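Week three of robotics club and I finally have something to write about

September 12, 2023

So I joined the robotics club this semester, mostly because my roommate from last year wouldn't stop talking about it, and I figured I'd give it a month. It's been three weeks and I think I'm hooked, which is bad news for my statistics homework.

There are 17 of us split into small teams, and each team gets a task to work on until the demo night in April. My team drew block sorting. I was a little jealous of the people who got the walking stuff (they get to yell "catch it!" at each other all evening), but sorting has grown on me. You put blocks on a table, the arm picks them up, the arm puts them in a bin. Easy, right? Ha.

We named our project Wilura. It doesn't mean anything, we needed something to type into the sign-up form and it was almost nine o'clock. The team next to us is called Joubert and they have a logo already. We do not have a logo.

Anyway, last night was our first long session with the red blocks and the pink bin, and I learned more in that one evening than in the two weeks of slides before it. Mainly I learned that lighting is a huge pain! The program looks for red, and a shiny tabletop under bright ceiling lights does weird things to red. We spent the first hour just fiddling with the color settings, then somebody changed the exposure and we had to start all over.
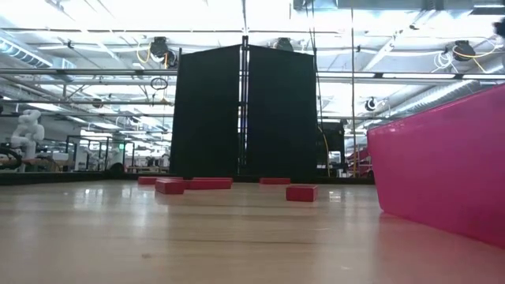
The other thing that ate up our time was blocks lying too close together. If there's a decent gap, the pickup goes pretty well. If two are touching, the program decides it's looking at one very long block and goes for the middle, and then you get to watch it squeeze at the crack between them. We ran 15 tries with everything spread out and got 8 good ones, and I was so happy about that I texted my mom. She wrote back "is that good?" and I'm still not sure what to tell her.

My own job right now is labeling. We need some 2000 labeled pictures before we can train anything decent, so I sit there drawing little outlines around blocks with my headphones on. It's weirdly relaxing, kind of like a coloring book. I got through two whole podcasts and only messed up one folder (sorry, team).

Next session we want to try nudging the blocks apart before the pickup. I voted for just pushing them with the side of the gripper and seeing what happens, so that's what we're starting with. I still have to write the part that decides which block to push first, and I have a stats quiz on Thursday. Wish me luck with both!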